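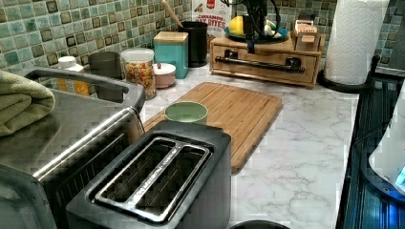

Counter Notes: Laying Out a Short Breakfast Run
By Duangjai Jaidee
December
Reading time: 4 min

The Mahawong kitchen has been on the same layout for 14 months, and several readers have asked for the working notes behind it. They follow, with the dimensions given in inches where they matter. The counter is a single straight run, 72 inches long, tiled behind, with one double outlet. It has to support toast, tea, cut fruit and dry storage for a small household.

The run is divided into a heat end, a work zone and a storage end. The back edge is treated separately, as a shelf.

Heat end. The toaster oven and the two-slot toaster share one end of the run. Both draw heavy current, and the outlet there is on its own 20 amp circuit. Even so, we do not run them together. Add the two wattages from the rating plates before deciding otherwise. The toaster slots must be clear above, with no shelf or cabinet lip over them. Pull the toaster forward before use and push it back once it has cooled. Crumb trays are emptied weekly.

The top of a toaster oven gets used as a shelf in most kitchens, and a folded towel is the usual thing to find on it. The manual for ours prohibits this while the oven is on. Our rule is that the towel comes off before the dial is turned.

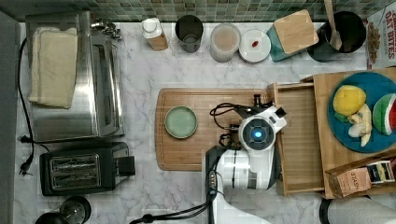 Work zone. The cutting board is the center of the layout and everything else is positioned from it. A board with a perimeter groove is preferred for fruit, as the groove holds juice that would otherwise reach the stone. Marble etches on contact with citrus, and a sealer will not prevent it. Cut lemons and limes on the board only, and wipe the knife before setting it down.

Board angle is a matter of preference. Panya Srithong, who drew the original plan, set it square to the counter edge. In practice it gets turned on the diagonal, which suits a right-handed user standing nearer the toaster. The plan now allows for both positions. Keep the cup or small bowl toward the back of the board, out of the path of the knife.

Storage end. A low wooden organizer with a pull-out drawer takes up this end. It holds tea, napkins and small utensils, and its top carries whatever is eaten first. The drawer has to open over the work zone, so the board position sets the limit on its travel. With the drawer pulled out to the far end of the board and a plate and small cardboard boxes kept on top of the organizer, the weight is all at the back, which is where it should be. Load the drawer lightly. A full drawer extended without runners will tip at the front and bind in its opening. A strip of beeswax along the bottom edges, renewed when it starts to drag, is sufficient. 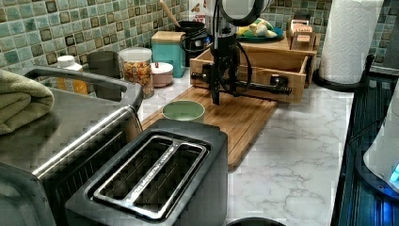

Back edge. Containers are stored in one row against the wall, and a second row is not permitted. Anything kept behind something else stops being used. Clear jars go where the contents need to be identified at a glance, as with the colorful pieces in the white-lidded jar, and opaque canisters are reserved for things that light degrades, chiefly tea and coffee. The utensil crock stands clear of the heat end. Wood-lidded canisters should be lifted by the body, as the lid is a friction fit on most models and the seal loosens with age.

Cleaning. Clear the run from the storage end toward the heat end, so that crumbs are moved once. Unplug both appliances first. Use a pH-neutral cleaner on marble and no vinegar. Bamboo boards are washed by hand, dried standing on edge and oiled monthly.
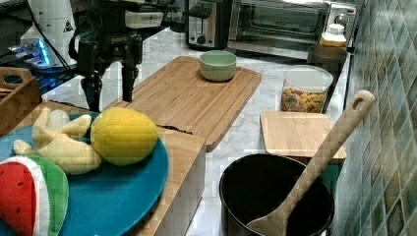 Two changes are planned. The first is a shallower organizer, on order from Wollby, which will return a little depth to the work zone. The second is a cord clip behind the toaster. Readers who want the measured plan can request sheet 1414 from the Dadelley office, and should state whether their outlet is on the left or the right.

Recent items
Sealing Marble: What the Products Do
Curkard Drawer Inserts, Fitted and Measured
Crumb Trays and When to Replace Them
Reader Layouts: Galley Kitchens in Dadelley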